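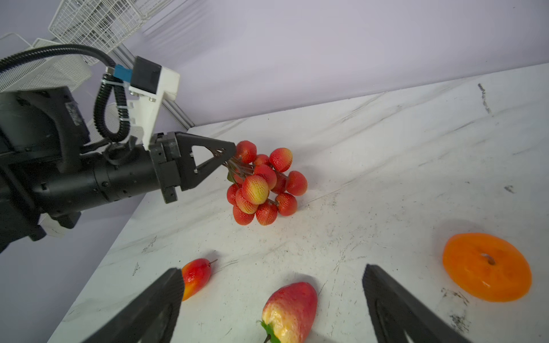 One of the comments under the listing for this talk said that home robot arms are where dishwashers were before anyone had one, and that in a few years we'll all feel silly for doubting it. Read that out. Ask for hands: who agrees? Leave the hands up a moment, then get going.

My answer is that I'd like to feel silly. I've put two winters into Plirik and I still doubt it.

PLIRIK, SHORT VERSION
Shared workshop on James Street in Kistedville. Evenings only. The job we picked was sorting fake fruit on a countertop, which sounded easy. Fake fruit doesn't rot and it doesn't bruise, so right away we made the problem nicer than the real one. Say this early, before someone in the back row does.

WHAT IT COST
The parts list on the club page says 500 dollars. That is the price of the parts that ended up on the machine. It leaves out what we broke, the second set of fingers, and every cable I cut too short. When a build page gives you one clean number, ask what's in it.
(If asked: no, I'm not going to give the real total. I stopped keeping receipts in March.)

THE GRIPPER
Two fingers, open and close. The Keradance kit promised it would "handle everyday objects." Which objects? Whose every day? A round thing on its own is a fair test. A bunch on stems is a different animal - it sags, it swings, and the part you can hold is not the part you want to move. We spent longer arguing about stems than about motors.
Pause here. Let them think about picking up grapes with two rulers.

CAMERA AT THE WRIST
People love wrist cameras and I see why. You get the fingers and the target together, and no bench camera gives you that as cheaply.
But the view moves every time the arm does. Go in close and the fingers eat up a good part of what you can see. Cable strain is the other thing. Tie it down well and leave slack at the joint. I know every talk says this. Every talk says it because we all skip it.

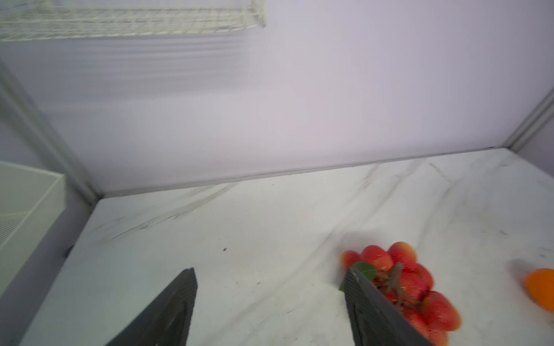 Most of the success rates you read in hobby write-ups depend on what the builder agreed to call a success. I include ours. We had a long fight over whether touching counts. Look where the strawberries are: over by the right finger, partly behind it, with open counter between the two fingers. Ask me for a score from that one moment and I'd have to give you none at all. You need the whole attempt, start to finish, and you need the rule written down before you run it. Our first log had a column headed "basically worked." I have deleted that column.

NUMBERS, SUCH AS THEY ARE
We logged 130 attempts under the final rule. I'm leaving the percentage off the slide on purpose, as we changed the lighting partway through and I don't trust the early half. Annoying, I know.
What I will say is that nine of them failed the same dumb way, with the arm closing on air next to the fruit. Same approach, same side. That was a setup fault and we could have caught it in the first hour.

WOULD I BUILD IT AGAIN
Yes, as a hobby. As a kitchen helper, no. I can clear a counter of fruit before the software has finished starting up.
If a seller tells you theirs is ready for the home, ask to move one object yourself and then watch it try again. Move it a hand's width. See how quickly the subject changes.

Leave five minutes for questions. Someone will bring up dishwashers.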